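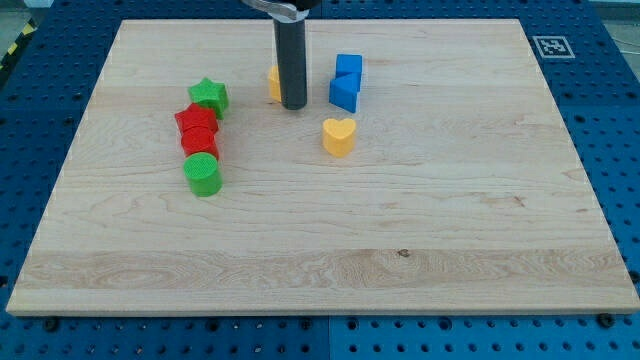
*Figure 1. Block-sorting station at Rendow, with the gripper over the board.*

## Visit report: Rendow open day

Our group went in September. The station we watched longest uses colored blocks on a maple board, with a printed marker beside it. Staff said it had done 2,769 picks since spring — some 40 failed. They plan to stop at 100 failures and replace the finger. We asked about block shape and were told the star gives the most trouble.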